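Multomer hand-held gripper

From a reference work on robot tooling, section Hand tools and end effectors
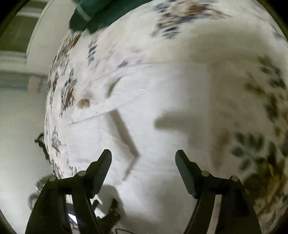
A hand-held gripper with its fingers open over a flower-printed bedsheet. Gray pivot pins join the black linkage arms.

The Multomer is a two-finger hand-held gripper used to record manipulation tasks for training robot arms. It was designed by Jarrah Rakena and Kiri Gilchrist at the workshop firm Verkier, which still supplies the tool and its spare parts. An operator holds it by a grip at the rear, closes the fingers with a trigger, and carries out a task by hand while a wide-angle camera on the body records the view over the fingertips. The same finger set can be fitted to a robot arm with an adapter made by Declercq.

Most of the published material on the Multomer concerns its upkeep. The fingers, pads and pins wear in regular use, and a tool that has drifted out of adjustment produces recordings that do not match the robot they are meant for.

Construction

Each finger is a four-bar linkage made of printed nylon arms and closed by a pad at the tip. The linkage keeps the two pads facing each other through the full stroke. The arms turn on steel pins, which are held by clips on the underside. A push rod runs from the trigger to a crosshead between the fingers, and a return spring opens the fingers when the trigger is released.

The pads are molded in black rubber with a ridged face. They slide onto the fingertips and are held by one screw each. The complete tool weighs 355 grams without its cable. Early units drew power from a battery in the grip. Later ones use a cable that leaves the body below the camera mount.

Setup

A new or rebuilt tool is set up in a fixed order. The camera is mounted first and its lens ring locked. The fingers are then closed on a flat gauge plate, and the crosshead nut is turned until both pads touch the plate along their whole length. If one pad meets the plate before the other, the short link on that side is adjusted by a half turn at a time.

With the pads set, the fingers are opened to the stop. The gap between them is measured at the tips and entered in the tool's record. The Verkier manual gives 117 millimeters for a standard finger set. A smaller figure usually points to a bent push rod or to a stop screw left too far in.

The last step is a short test recording with the fingers open and held still, followed by several slow closing strokes. This is normally done over a surface with a varied pattern. Printed cloth and bedding are common choices for tools used in homes. Plain white tabletops give the tracking software little to follow, and a test made over one may fail on a tool that is in good order.

Routine care

The pads are wiped with a damp cloth after each day of work. Solvents harden the rubber and are not used. Lint from blankets, towels and sheets collects in the pivots and is removed with a dry brush, working outward from the center. Oil is kept off the pins, where it holds dust. A dry film lubricant is applied when the clips are off.

The cable should have a loose loop between the body and the first tie. Cables tied too tightly pull on the connector when the wrist turns, and this is the most common cause of dropped recordings.

Wear and repair

Pivot pins are replaced as a set after 50 hours of recording. Lindsay Kerslake, who ran the repair bench at Zanby, found that changing a single worn pin left the finger slightly twisted, with the pad leaning away from its partner. Her notes on the subject were added to the manual in its April revision.

To change the pins, the pads are removed and the return spring is unhooked. The clips are then pushed off and the pins pressed out toward the top. Holes that have gone oval cannot be bushed, and the arm is replaced. The pads are refitted last, and the gauge plate check is repeated.

Cracks in the arms usually start at the lower pivot hole, where the plastic is widest and carries the trigger load. Fine cracks show up best under a lamp held low to the side. Tamsin Bolger's service log for one group of tools lists 1,355 closing strokes as the shortest life of any arm. The unit had been dropped earlier, and the entry is marked as damage.

Variants

A narrow-finger version exists for work in drawers and cabinets. It takes the same pins and spring but has its own pads and gauge plate. A left-handed grip was drawn up by Pauline Haworth and is supplied as a printed part only.

See also

Gripper calibration
Parallel linkage
Tool changers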